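A Flendora abre as portas em junho: venha ver a nossa cozinha simulada a trabalhar

Comunicado da Flendora - para divulgação imediata
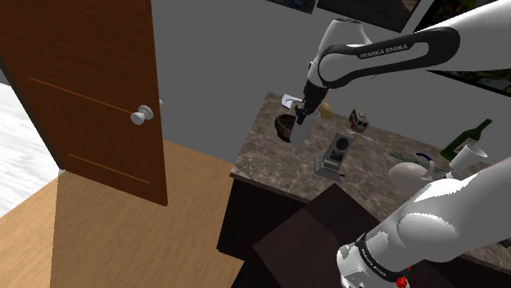

Uma leitora do nosso boletim escreveu-nos a perguntar se valia a pena fazer a viagem para ver um robô que só existe dentro de um computador, e se não seria a mesma coisa ficar em casa a ver um vídeo. Respondi-lhe logo que não, e depois fiquei uns dias a pensar na pergunta, tanto que acabei por mudar metade do programa por causa dela!

Vamos então ao que interessa. Num domingo de junho, a partir das 10 da manhã, a Flendora recebe quem quiser aparecer para uma visita às instalações e uma demonstração ao vivo do Rarkano, o nosso ambiente de simulação para manipulação robótica em casa. Sou eu que escrevo estes comunicados e sou também eu que vou andar pela sala de um lado para o outro com o comando na mão, por isso desculpem se me entusiasmo um bocadinho.

O Rarkano é uma cozinha virtual onde um braço Franka Emika aprende a mexer nas coisas que todos temos em cima da bancada. Chávenas, taças, uma máquina de café, um bule de asa azul, uma garrafa de vinho (virtual, infelizmente). A bancada está cheia de propósito. Quem já tentou tirar um copo do meio da loiça toda sabe que o difícil é chegar lá sem deitar o resto ao chão, e é essa parte do trabalho que queremos mostrar.

Neste momento temos 515 cenas prontas, todas com a sua própria arrumação - ou desarrumação, conforme a cena - e 1124 objetos na biblioteca. Não vamos mostrar tudo, fiquem descansados. Para o dia aberto escolhemos 22 cenas, e o público vota na que quer ver a seguir. Já fizemos isto internamente e posso dizer que a votação foi bem mais renhida do que eu esperava (a equipa de software ainda não engoliu a derrota).

Como vai ser a visita

Entram pela porta principal, deixam os casacos à esquerda e bebem um café connosco. A primeira sessão começa às 10h30 e cada uma dura perto de uma hora, com tempo para perguntas. Ao todo são 5 sessões ao longo do dia, com uma pausa para almoço entre a terceira e a quarta.

Começamos na sala grande, com a simulação projetada na parede. Vão ver o braço a descer para uma chávena, a tentar a pega, e vão ver também o que acontece quando a coisa corre mal. Pedi expressamente que não se cortassem as falhas. Uma garrafa virtual que cai não parte nada e ensina-nos imenso, e para quem nunca viu um robô a treinar é capaz de ser a parte mais divertida da manhã!

Depois passamos ao Yap, e aqui confesso que tenho um fraquinho. O Yap é a ferramenta com que damos instruções ao braço em português corrente. Escreve-se "pega na chávena branca" e o sistema tenta perceber de que chávena se trata, por onde lhe pegar e que caminho seguir. Umas vezes acerta à primeira, outras vezes vai direitinho à taça do lado. Quem quiser pode sentar-se ao teclado e dar as suas próprias ordens, e quanto mais esquisita for a frase, melhor para nós, que ficamos com material para a semana seguinte.

A última parte da visita é com os nossos parceiros da Tratard, que tratam da física da simulação: o peso dos objetos, o atrito, a maneira como uma coisa empurra a outra quando se tocam. Parece conversa seca mas garanto que não é. Vão mudar o atrito da bancada à vossa frente, até a loiça deslizar como se estivesse em cima de gelo, e repetir a mesma tarefa com o mesmo braço. Eu já vi aquilo várias vezes e continuo a parar para ver.

Voltando à leitora e à pergunta dela

O que uma pessoa ganha em vir cá é poder mexer. Num vídeo escolhemos nós o ângulo, o objeto e o momento em que se carrega no botão. Na sala, é o público que pede para afastar a máquina de café, para pôr o limão atrás da taça ou para trocar a chávena de sítio, e a cena volta a correr ali mesmo, sem ensaio. Foi por causa daquela mensagem que tirámos do programa uma apresentação de diapositivos que eu tinha preparado com muito carinho e pusemos no lugar dela meia hora de mesa livre no fim de cada sessão. Escrevi-lhe a contar e ela diz que vem, e que traz uma lista de pedidos.

Também nos têm perguntado porque é que trabalhamos tanto em simulação. A resposta curta é que podemos repetir a mesma tarefa as vezes que quisermos, durante a noite inteira, e mudar uma única coisa de cada vez. A resposta comprida fica para a sala, que aqui não cabe. Digo só que uma cozinha simulada não substitui uma cozinha a sério e que falaremos disso abertamente, incluindo das coisas que resultam no ecrã e que ainda não sabemos se resultam fora dele.

Informações práticas

A entrada é gratuita, mas pedimos inscrição, porque a sala grande não é assim tão grande. Cada sessão leva 22 pessoas. O formulário está na página da Flendora, na secção de visitas, e basta indicar a sessão preferida e uma segunda escolha.

As crianças são muito bem-vindas, acompanhadas por um adulto. O Yap costuma ter sucesso a partir da idade em que já se escreve sozinho, e para os mais novos há sempre alguém da equipa que escreve por eles.

O edifício tem acesso por rampa e elevador. Há estacionamento nas traseiras, embora ao domingo também se arranje lugar na rua sem grande dificuldade. A demonstração é feita em português e, na última sessão do dia, também em inglês.

Podem tirar fotografias à vontade durante toda a visita. Só pedimos que não filmem os ecrãs da zona de desenvolvimento, onde há trabalho que ainda não está pronto para sair de casa.

Para a imprensa

Os jornalistas que queiram vir têm lugar reservado na sessão das 10h30 e podem ficar para a mesa livre o tempo que precisarem. Se preferirem uma conversa mais calma com a equipa do Rarkano ou com a Tratard, marquem connosco para o início da tarde, antes da quarta sessão. Temos imagens da simulação em alta resolução para publicação, que enviamos a pedido, e uma ficha técnica que, prometo, foi escrita por alguém mais sóbrio do que eu.

Os pedidos de entrevista e de imagens seguem pelo formulário de contacto da Flendora, com a palavra "imprensa" no assunto. Respondo eu, normalmente no próprio dia.

Gabinete de comunicação da Flendora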